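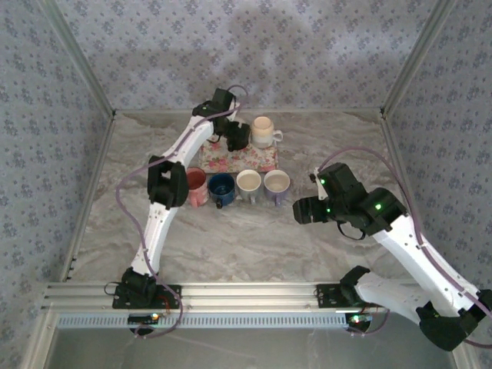
Mugs, Bowls and Patience: A Spring Term at the Wonell Robotics Club

May 18, 2022

The student robotics club at Wonell concluded its spring project this month. The club began work in January with a single aim, which was to have a pair of arms handle ordinary kitchenware under the direction of its members. The project was given the name Winari, after a short list of suggestions was put to a vote.

Members were divided into 7 teams. Each team was responsible for its own practice periods at the bench and for keeping a written log of every attempt. By the close of the term the logs held 316 entries, of which 291 were judged complete enough to keep.

Looking Into the Dishes

The view from the wrist is very different from the view across the table. A member who has watched a bowl from the side for an hour may be surprised by how little of it remains recognizable from directly above. A white bowl with a little water at the bottom becomes a pale field, and the brightest thing in it is a reflection. Teams were asked to study such views before writing any notes on where a dish begins and ends.

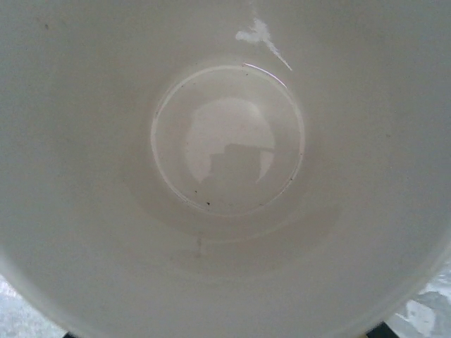

Setting Out the Mugs

Mugs were the main subject of the term. They differ in color, they have handles that may face any direction, and they stand close together when placed on a tray. With six of them in two rows, an arm reaching for one has very little room beside its neighbors. The Baluyot team proposed that both arms be given a turn over the tray, and the other teams adopted the same practice.

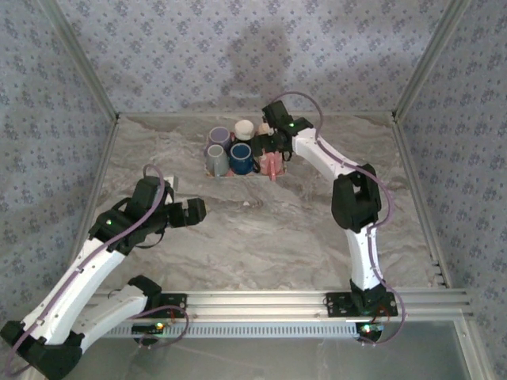 Posted by the Faculty Advisor, Wonell Robotics Club

I should like to add a few remarks of my own. The club set a goal of 200 kept entries, and I considered that goal ambitious when it was proposed. The students passed it well before the end of term. Their early logs were brief and at times difficult to follow. The later ones record the color of each mug, the direction of its handle and the arm that was used.

I was also pleased by the attention given to the wrist views, and to the inside of a cup in particular.
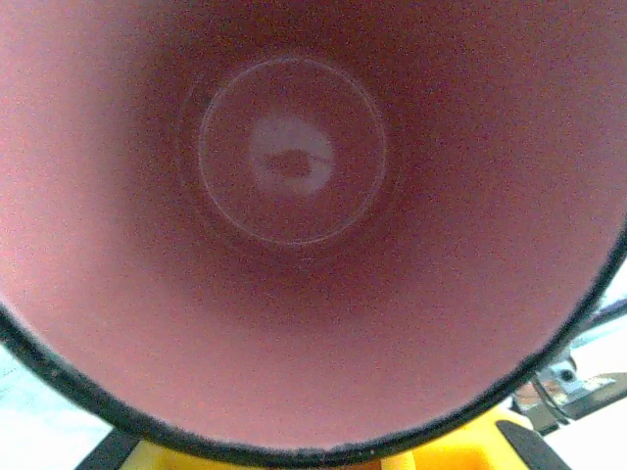 Several students wrote at length on glare and shadow, and two teams revised their instructions as a result. Those revisions will be kept with the project records.

The club will present Winari at the Flenidmont student showcase. New members are welcome to join in the fall, and no previous experience is required. Students who still have a club notebook at home are asked to return it to the workshop shelf.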